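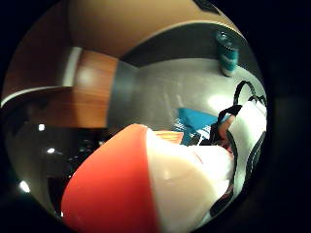 Orange-red and white object, with a white fabric item and black strap to the right.

Naltport Household Textile Reuse Group
Minutes, September meeting

Chair: Oldřich Lukáč
Minutes: Soledad Lorente

1. Previous minutes
Approved with one correction. The Gratar sorting site closes at 6:30 p.m., and item 4 had it at 6:00 p.m.

2. Intake report
Intake for the quarter was 3553 pounds. Of this, 1419 pounds went to resale and the rest to wiping cloth or fiber recovery. The share of cotton goods rejected for mildew is up on the previous quarter. S. Lorente will add a moisture check to the intake form.
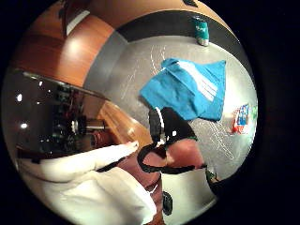

3. Baling contract
The current agreement with Kiiskinen ends in December. Kiiskinen has offered to renew at the same rate per bale with a minimum load of 300 pounds. O. Lukáč noted that the Prellness site cannot store that weight between pickups. Agreed to ask for a shared pickup covering Prellness and Gratar. Decision held over until a written reply is received.

4. Labels
Fiber content labels are missing on a large part of the knitwear. The burn test in the handbook is no longer to be used indoors. Unlabeled knits go to mixed fiber, code 3, until a replacement method is agreed. 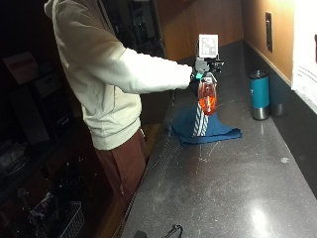 5. Shelving at Prellness
Two quotes received. The lower one leaves out wall anchors. Supplier to be asked for a revised figure with anchors and delivery included. Action: O. Lukáč.

6. Other business
The scale at Gratar is due for calibration. Weights are to be taken on the Naltport scale until the certificate is issued.

Meeting closed at 8:10 p.m. Next meeting in October, same room.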